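Planning a Budget for Your First Robot Arm

Monday, December 31, 2018

If you are putting together next year's equipment list, I'd like to save you a little of the grief I had in October. Before you ask anyone for a quote, write down what the arm is going to pick up. Real things, with real edges and real weight! 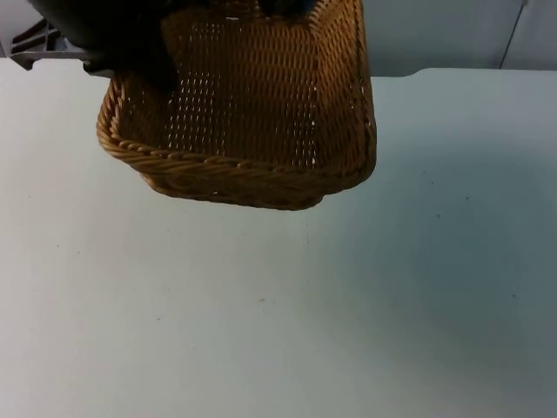
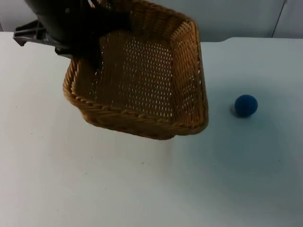
Holding a woven basket up over the table by its rim.

Step 1. Measure your most awkward item. For us at Womton that means baskets, and a wide one needs far more clear space than you'd guess from the arm's brochure.

Step 2. Price the gripper on its own line. Kedau and Rileo both quoted us for the arm alone, and I very nearly missed it. We set aside $700 for spare fingertips and a second mounting bracket, and I'm glad we did.

Step 3. Add the dull stuff – table, bolts, cable covers, lights. Ours came to $308, and that was with a tabletop we already owned.

Step 4. Ask how long parts take to arrive. Takeda told us 17 days for brackets, so we keep one on the shelf (and then we reorder the minute it's used, or we try to).

Step 5. Hold back 10 percent of the whole sum. You will want a different fingertip sooner or later, and it's so much nicer to have the money waiting than to go back and ask for it.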